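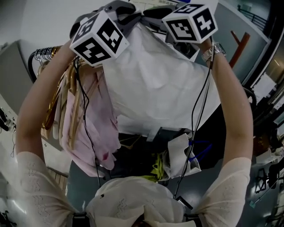 Section 4: Taking a blood pressure reading at home

Before you start

The Tudora upper-arm monitor takes a reading in under a minute. Getting yourself into a fit state to be read takes longer, and it is the part people skip. Allow five minutes of sitting down and doing nothing. Reading the news does not count as doing nothing.

Do not measure within half an hour of coffee, a cigarette, a brisk walk or a telephone call to your broadband provider. Empty your bladder first. A full one can push the figure up, and you will also be cross.

4.1 Fitting the cuff

1. Bare your upper arm. A rolled-up sleeve that squeezes the arm is worse than no rolling at all, so take the arm out of the garment if you need to.

2. Push the air plug into the socket on the left side of the monitor until it clicks. If it doesn't click, it isn't in. Pushing it in again with a meaningful look usually settles the matter.

3. Slide the cuff up your arm until its lower edge sits two fingers' width above the crease of your elbow. The tube should run down the inside of your forearm, towards the middle finger.

4. Close the cuff so that you can get two fingertips under it, but not your whole hand.

Note: The standard cuff fits arms from 22 to 32 cm. The large cuff is sold separately, for which we apologise in advance. A cuff that is too small will read high and a cuff that is too big will read low. Neither will tell you it is doing so.

Caution: Do not fit the cuff over a wound, a drip, or an arm on the same side as a mastectomy or lymph node removal unless your doctor has said you may. Do not use it on an arm with a dialysis fistula at all.

4.2 Sitting properly

1. Sit in a chair with a back, and use the back.

2. Put both feet flat on the floor. Uncross your legs. Check again in a minute, as they have a way of crossing themselves.

3. Rest your arm on a table so that the cuff is level with your heart. A cushion under the elbow helps if the table is low.

4. Turn your palm upwards and let the hand go slack.

4.3 Taking the reading

1. Press START. The cuff will inflate, pause, and may inflate a little more. It will feel tight. If it becomes painful, press STOP or pull the cuff open.

2. Stay still and keep quiet. Talking raises the reading, including talking to the monitor.

3. When the cuff has deflated, the screen shows three numbers. The top one is systolic pressure, the middle one diastolic, the bottom one your pulse.

4. Wait one minute, then take a second reading. Write both down, or let the memory do it. The memory holds 238 readings for each of two users, after which it quietly throws out the oldest.

Note: Choose your user number before you press START. Ximena Carrillo, who tested the draft of this guide on her household, spent most of July admiring her excellent pressure before finding that it belonged to her son.

4.4 If something goes wrong

E1 — The cuff is loose or the plug is out. Go back to 4.1 and be honest with yourself about step 2.

E2 — You moved. Rest for a few minutes and try again.

E3 — The cuff inflated too far. Take it off, wait five minutes and refit it.

Lo — The batteries are flat. Replace all four together. Mixing old and new saves nothing.

An irregular heartbeat symbol that appears once may only mean that you fidgeted. If it keeps coming back, tell your doctor or nurse.

Caution: One high reading is seldom a cause for alarm. If you get 180 or more on the top line, or 120 or more on the middle one, sit quietly and measure again after five minutes. If it is still that high, get medical advice the same day. If you also have chest pain, breathlessness, weakness, confusion, a severe headache or trouble seeing or speaking, call for an ambulance and leave the second reading for another time.

Do not change, stop or double your tablets on the strength of this machine. It has no medical training.

4.5 Putting it away

Coil the tube loosely inside the cuff. Do not wrap it tightly round the monitor. Wipe the cuff with a damp cloth and mild soap, and never put it in the washing machine, even on delicates.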